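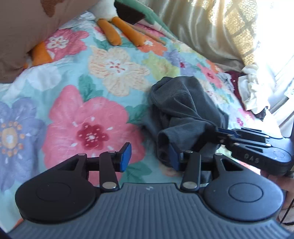
Okay, hello, good evening, wait for the chairs to stop scraping. I want to talk about flowers printed on cloth, and why so many of us grew up sleeping under them without ever choosing them. I wrote this talk for people who like patterns but don't draw them, so if you do draw them, please be kind to me in the questions! My big idea tonight is that a floral print is mostly there to be interrupted. You almost never see it flat and whole the way the designer did. You see it with a dark gray cloth crumpled on it, or a sleeping cat, or your own knees, and the flowers have to keep making sense in whatever is left showing. Hold on to that, I'll come back to it.

(Sip of water. Slow down, I always rush the start.)

So, the repeat. Every printed floral is one block of drawing that comes round again and again, and the whole craft is hiding the seam. The way I explain it to my sister is wallpaper in a waiting room: you sit there long enough and you find the same leaf, and then the same leaf again, and after that you can't see anything else. A good repeat makes you wait longer for that moment. On a bed it gets harder, because you look at it lying down, half awake, from six inches off, for years.

Pass the Brevwood swatches round now, both bags. Ask for them back (last time I lost one). Brevwood was a small range, bedding and kitchen curtains, and the blocks are tiny, so you can find the repeat with your thumb. Let people try. Give it a full minute, it feels long but they enjoy it.

Then the Eklund card. I love this card. It's a sample sheet with 17 versions of one rose, and the only difference is how far apart the petals sit. The tight ones look like cabbages. The loose ones look as if they've been dropped down the stairs. Somebody had to pick one, and I've stared at it enough to have a favorite, which is the fourth along in the bottom row, and I'll argue about it at the break if you want to.

Point to make here: scale. Little flowers read as texture from the doorway, and big ones read as pictures. Medium is where the fights happen. When I redid my own spare room I bought medium and hated it for a whole winter, then put a plain blanket across the bottom half and suddenly it was lovely. Same sheets! I just needed less of them.
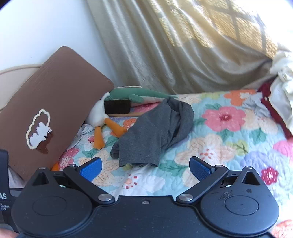 CLUSTEN, March

I gave the first version of this talk in a library basement here, and I'm keeping my notes from that night in with these because the questions were better than the talk. Read a few out if there's time.

One woman wanted to know whether florals are old-fashioned. I said they get called that every time a new batch of people furnishes a first apartment, and then the same people buy them later on. I'd stand by that, though I have no proof beyond my friends.

A man at the back asked about matching. Do the curtains have to go with the bed? My answer is no, please don't. Let one thing have the flowers and let the rest be plain, or shiny, or striped, or whatever you already own. If you must have two florals, make one of them much bigger than the other.

Then somebody asked what Flirnanik is, since it's stamped on the edge of so many of my samples. It's the printer's name, and I should say so at the start next time. (I forgot again, didn't I? Say it now.)

Back to interruption. Ask everyone to take their swatch, if it's still going round, and cover half with a hand. Which one still looks like a garden? Which one turns to mush? The ones that survive usually have 3 sizes of flower in them, so some small thing is always peeking out whole.

Questions, then tea. Collect both bags at the door, and the Eklund card goes home in the flat folder.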